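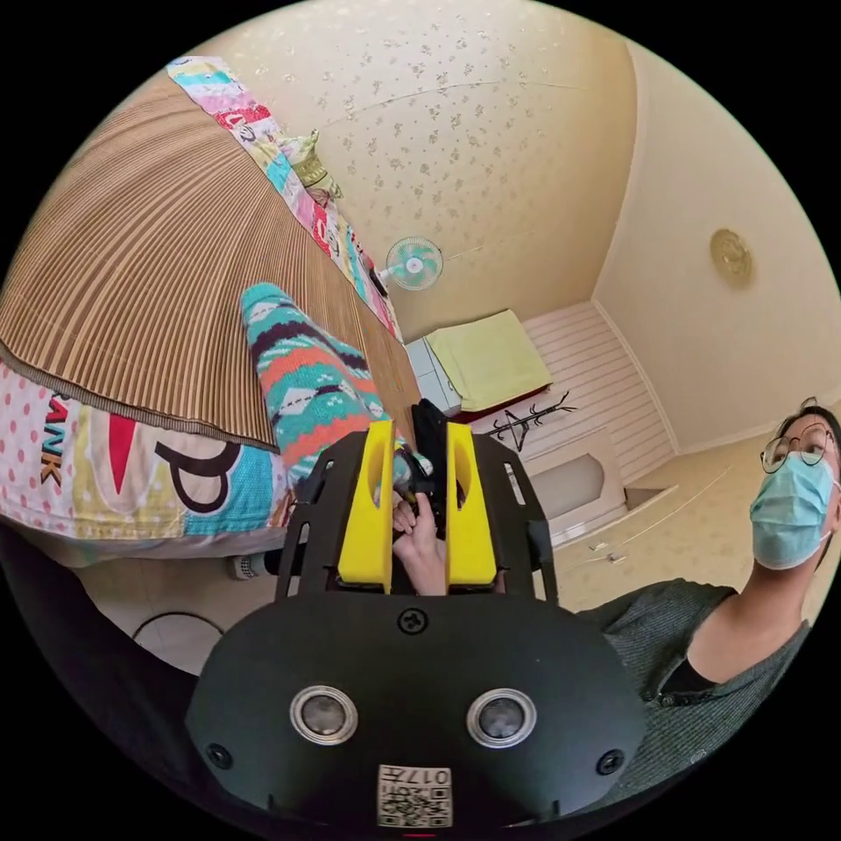
Ranger la chambre quand il fait chaud

Chez moi, dès les beaux jours, je garde la natte en bambou sur le lit et je pousse le patchwork au bord — on dort mieux au frais ! Le tricot à zigzags, je le plie toujours à plat, jamais sur cintre (il se déforme). Pour la natte, un chiffon à peine humide dans le sens des lattes, puis 2 heures fenêtre ouverte. Le dimanche, je passe le balai sous le lit, et tant pis pour la grasse matinée.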